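Minutes of the Kesero project meeting, December

Present: Philomena Ó Súilleabháin (chair), Joon-young Han, Bogdan Sowa, Darragh Buckley. Peadar Mulligan joined by phone from item 2 onward. Minutes taken by Darragh.

The meeting opened at 10:05, a little behind time, while we found chairs and Bogdan hunted for the cable to the big screen. Philomena thanked everyone for coming in so close to the holidays and said she hoped to have us all out by noon.

1. Minutes of the last meeting

Agreed, with one correction from Joon-young, who would like it recorded that the change to the contact settings was his suggestion and that the work of putting it in was all Bogdan's. Bogdan said that was kind of him.

2. Results from the simulated demonstrations

Joon-young took us through the figures at his usual gentle pace, and there were a good many questions along the way. The aim was 2,000 demonstrations made entirely in simulation. After filtering, 1,882 were kept. The rest were dropped by the automatic check, which throws out any run where the simulator reports an object passing through a gripper or where the recorded joint positions skip. Philomena asked whether we should top the set back up to the round number. The feeling was that it isn't worth the computer time just now, and that we'd learn more from reading through the dropped runs.

Joon-young then spent a while on the gripper views, which he thinks are the most useful part of the recordings and also the part most likely to mislead us. Close up, an object can fill a good share of the view with nothing but black behind it, and the policy gets very little help in working out where it is in the room.
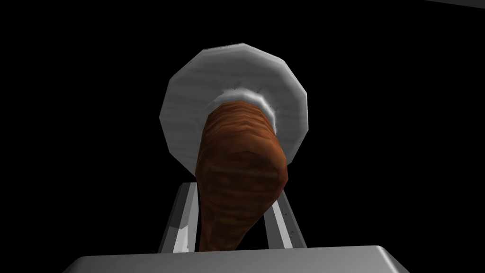 Peadar asked how much the simpler shapes matter, and whether a policy that learns on a plate with straight edges will be thrown by a properly round one. Bogdan said he had wondered the same thing. He made a smoother version of several dishes and trained on both, and so far he can't tell the two policies apart, although he only had time for 4 training runs of each and wouldn't want anybody quoting him on it. Philomena asked for a short note anyway, even a rough one, so that the comparison doesn't get lost the way the lighting test did last spring. (The lighting test has since been found, on Darragh's old laptop.)

There was a long and friendly discussion about surface textures on the food items. Peadar would like more variety. Joon-young would rather leave them alone until the baseline is finished - otherwise we'll be changing two things at once and arguing about it until Easter. It was agreed to leave them alone for now.

3. Room views and the Dratau method

Bogdan reported on the Dratau method, our way of choosing which camera view the policy should lean on at each step. It learns a weight for every view, and the weights are allowed to shift during a task. In the early part of a run the room view gets most of the weight, and it hands over to the gripper views as the arm closes in.
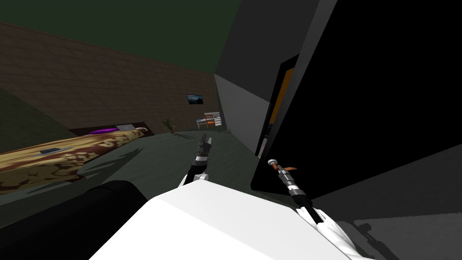 Philomena wanted to know whether the policy was really using the room or only remembering the handful of rooms it had been trained in. Bogdan said it was a fair question and one he couldn't fully answer yet. He has held back 60 room layouts that were never used in training, and he plans to run the whole evaluation on those before the draft goes any further. He also wants to vary the tilt and height of the room camera, as the weights seem touchier about that than he expected.
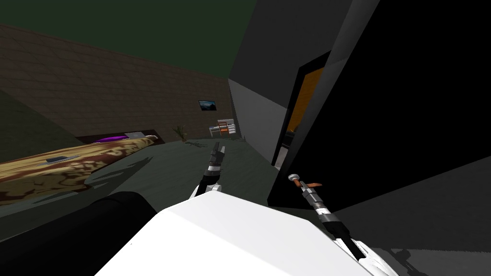 Peadar offered to write the script that generates the camera changes, having done something much like it for Giluner, and Bogdan accepted very gladly. Darragh asked that whatever settings are used be saved with each run this time, in the same folder, with names that a tired person can read. Everyone agreed with feeling.

4. Draft paper

Philomena has read the first half and likes it, though she finds the introduction slow to get going. Joon-young will shorten it. The section on related work is still with Peadar, who apologized and promised it before the break.

5. Any other business

The Ó Dálaigh room is ours again from January, so meetings will move back there. Darragh will change the invitations.

Actions

Bogdan: note on smooth and faceted dishes; evaluation on held-back layouts.
Peadar: camera script; related work section.
Joon-young: shorter introduction; read through the dropped runs with Darragh.
Darragh: move lighting test to the shared drive; room invitations.

The meeting closed at 12:10.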